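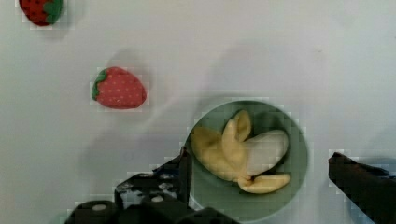
Newsletter > Kitchen Notes > Ferments

The rye sour is back, and it's better than last year

If you were reading this newsletter last January, you may remember my first go at fermented rye soup starter, which smelled like a gym bag and went straight down the sink. Well, I tried again, and I'm so happy with it that I've had the soup for breakfast (yes, breakfast) twice this week!

For anyone new: this is the sour liquid that goes into Polish żurek. You stir whole rye flour into water, add garlic and a few spices, and leave it on the counter until it turns tangy. That really is the whole thing. The flavor is somewhere between sourdough and pickle brine, and once you have a jar in the fridge you start putting it in everything.

My mistake last time was the water. I used it straight from the tap, and ours in Wisia is heavily chlorinated in winter. For this batch I boiled it the night before and let it cool with the lid off. I also switched to the coarse rye from the Guerra mill, which has a lot more bran in it and got going much faster. There were bubbles by the second morning - small ones, but I cheered anyway.

What went into my jar:

5 heaping tablespoons coarse whole rye flour
2 cups boiled water, cooled to lukewarm
6 cloves garlic, smashed
2 bay leaves
a few allspice berries and peppercorns

Stir the flour and water together first, then drop in everything else. Cover with a cloth and a rubber band. Stir it once a day with a clean spoon, pushing the garlic back under. Mine took five days in a cool kitchen, and in a warm one I'd start tasting on day three. You want it properly sour, with a clean smell. A gray layer of flour at the bottom is normal. Fuzz of any color is a no, and the batch goes out.

Strain out the garlic and spices, keep the cloudy part, and put it in the fridge. I save a couple of spoonfuls for the next jar, which cuts the wait by a day or so.

For the soup I add around a cup of the sour to a pot of smoked sausage broth, plus marjoram, a spoonful of horseradish and some cream at the end. Shake the jar well before you pour! The flour is what thickens the soup. Add it slowly and taste as you go - you can always put in more. A halved boiled egg in each bowl, and bread on the side.

A couple of you asked whether it works with the light rye that Fulia sells. I tried a small jar and it did sour, but it was thinner and took a full week. Mixed half and half with coarse flour it was lovely.

Next month I'm trying the beet version, and I've already cleared a shelf for it. If you have a family method, please write back and tell me how long you leave yours.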